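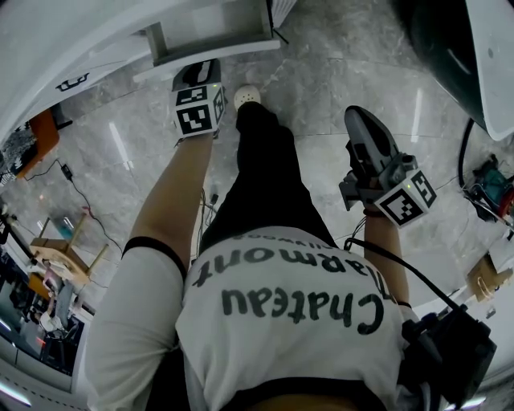

Sayce Opens Reservations for Furnished Homes at Fano Court

FOR RELEASE: April

Sayce, the residential property company, announced today that reservations are open for Fano Court, its newest building of furnished rental homes. The building contains 60 homes and is intended for residents who need a complete household for a season or longer, including families between houses, visiting hospital staff and employees on temporary assignment.

Each home is let with furniture, kitchen equipment, linens and window coverings. Leases begin at five months and may be extended one month at a time. Heat, water and internet service are included in the monthly rent. Residents may bring up to two pets, subject to the terms of the building's pet agreement.

"Many of our residents arrive with a couple of suitcases and a start date," said Katalin Kun, Director of Residential Operations at Sayce. "They should be able to cook dinner and put their clothes away on the first evening. That has been the starting point for every decision we have made about Fano Court."

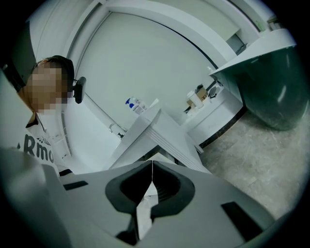

The interiors were planned by the design firm Okura, which has worked with Sayce on its furnished homes for the past five years. Okura was asked to choose finishes that would suit a wide range of tastes and could be repaired or replaced without closing a home for long periods. Light surfaces were favored from the beginning of the work. A pale floor, such as the one seen in this view, leaves residents free to add rugs and textiles in colors of their own. Wall paint has been kept to a small group of warm neutrals, and spare quantities of each shade will be stored in the building.

Storage received particular attention. In a survey of former residents, Sayce found that closet and drawer space was mentioned more often than any other feature, ahead of parking and laundry. Bedroom and hallway furniture for Fano Court has been supplied by Greltano under a multiyear agreement that also covers replacement parts and seasonal inspection of hinges and runners.

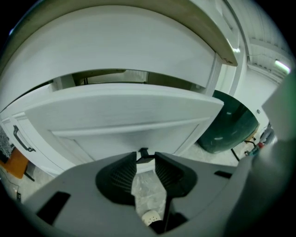 White drawer front with a horizontal molding line.

Reservations may be made through the Sayce leasing office in person, by telephone or by mail. A deposit equal to one month's rent is required to hold a home and is refundable until the lease is signed. Guided visits take place every Friday at 10:30 a.m. and should be booked in advance.

About Sayce

Sayce owns and manages furnished and unfurnished rental housing. The company handles leasing, maintenance and resident services through its own staff.

Press inquiries: Office of Communications, Sayce

###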